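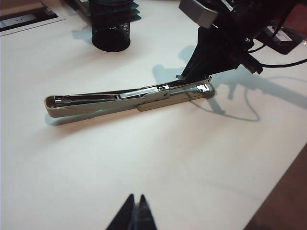 3. Shared Objects and the Office Commons

3.1 The problem of the communal stapler

The literature on shared resources has been generous to fisheries, pastures and irrigation ditches. It has been less generous to the supply shelf. This is a pity, as the supply shelf has properties that any student of grazing rights would envy: it is indoors, it is small, and the people who use it have all signed an employment contract. If shared property can be kept in order anywhere, it should be here.

Our field site, the Zulluritz regional office of the insurance broker Semport, suggests otherwise. The office issues desk tools under two systems. On the lower floor, staplers, scissors and hole punches are assigned to a named desk. On the upper floor they belong to everyone, a policy adopted after a consultant's report that praised openness in general terms and did not mention staplers. The two floors do much the same work, drink the same coffee and share a fire exit.

3.2 What counts as loss

We first had to settle what it means for a stapler to be lost. The supply ledger recognizes a single category, "replaced," which covers theft, breakage, misplacement and a change of taste. Interviews gave us 3 further states that the ledger does not record. A tool may be resting (in a drawer whose owner is on leave), migrating (moved to a meeting room and expected back) or empty. The last is the most interesting. Several upper-floor respondents told us they had no working stapler while one sat in plain view on the desk. Asked about it, they explained that it needed staples. The refills were in a box of 1,000 kept beside the printer, a walk most of them made several times before lunch.

We therefore treat an empty stapler as lost for the purposes of Figure 2 if it stays empty for 5 working days. Readers may find this harsh. The staff did not.

Figure 2. Life of a desk stapler under shared ownership: use, emptiness, replacement. Opening the top arm gives access to the channel that holds the staples; at this stage responsibility for the refill is most often disputed.

3.3 Marking and its limits

Both floors practice marking. Tape, correction fluid and initials are the common methods, and on the lower floor they seem to work, though they are hardly needed there. On the upper floor a mark has no official standing, and its effect depends on seniority. A mark made by a department head is respected. A mark made by an intern is read as a kind of decoration.

Hegedűs, the smaller firm across the landing, served as an informal comparison. It runs a sign-out sheet for all shared tools. The sheet is complete and legible up to June, when the pen went missing.

3.4 A note on cost

None of this is expensive. Trendard, the stationery supplier to both firms, sells its refills in boxes of 2,000 as well, and the office manager has considered the larger size on the theory that abundance will solve the matter. We doubt it. The refill box was never found empty during our visits – the shortage was always in the stapler itself. Section 4 takes up the question of scissors, where the two floors differ less than we had expected.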